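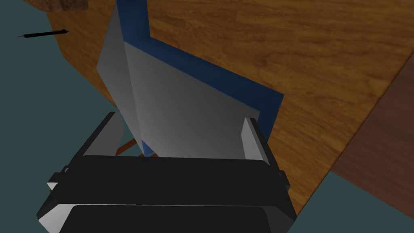
**18th July**

Third day on the Murkum glue. Batch 4 has set, in the sense that a pudding sets. I can still push a thumbnail into it, and Kenta Kamata has, twice, leaving me two extra dents to log.

Working theory was humidity. The dehumidifier has been running since lunch yesterday and the paper samples are now so dry they curl up when you look at them. The glue remains unmoved. So much for humidity.

Went back through the April notes. Rowena Lagman's handwriting says either "soak 10 hrs" or "soak 16 hrs," and I have been doing 10 because I wanted to go home. Asked her. She says 16. She also says it was perfectly clear.

Restarted as batch 5:

- 400 g hide granules, the Binstead ones, from the bottom of the sack
- cold water to cover, lid on
- into the bath first thing tomorrow, 60 C and no higher, whatever the dial claims

About the dial: Kazue Sugawara put the good thermometer in next to it and the bath reads low by a margin I would call insulting. Taped a note on the lid. The previous note, saying the same thing in Junpei's writing, was underneath.

Spine linings for the Vastberg ledgers can't start until this sorts itself out. Volume one has 1256 pages and a binding held together mostly by habit. Junpei Kawaguchi has the sections sewn and under weights, and would like his weights back at some point. I told him Monday. He wrote it on the wall calendar in pen, so I suppose that's settled.

Tried the leftover batch 3 on scrap calf in the meantime. Good tack, smells like a wet barn, dried nearly clear. If it holds through the weekend I'll use it for the corners and say that was the plan.

To do:

- order more linen tape (we have enough for one ledger and part of an argument)
- find the small bone folder
- ask Kazuhiro Shibata whether the press squeaks for him too
- rewrite the April recipe in block capitals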